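Saturday

Slept until 9 and then did the floors, which I had been putting off all week. The bedroom was quick. I stripped the bed, put the sheets in, and ran the vacuum under the frame. I found 3 dollars in coins and the cap to the Unulel hand cream, so that is one thing less to look for.

The carpet is the part that takes time. I can't vacuum until the big pieces are off it, and wrappers get pulled halfway up the hose and stay there. Last month I lost most of an evening to that. Now I go through with the mesh trash can first and only plug in the vacuum at the end. Paper, wrappers and tissue go in the can, and slippers get put by the door.
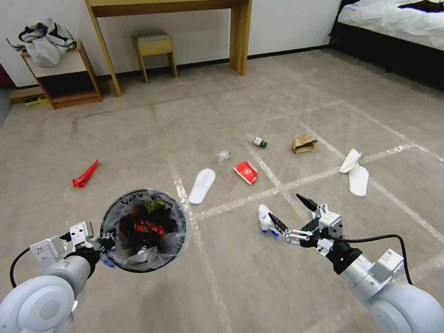 Do you need a bag in a wire mesh trash can?

Dust and small crumbs go straight through the mesh, so a bag saves cleaning the floor a second time. Fold it well over the rim or it slides down when something heavier goes in.

I am on the last of the Nirkico bags. The new roll at the store was a size larger, and I didn't buy it. Will try the other place on the way home from work.

Ignacio Dunleavy called in the middle of the day about the shelves. He wants 700 for the pair, delivered, and I said I would think about it. The wall is narrower than he remembers. I need to measure it before I call him back.

Vacuumed after lunch. Emptied the canister twice. Had soup and the end of the bread for dinner, watched half a movie, and hung the sheets over the doors to finish drying. The pillowcases still need to be done.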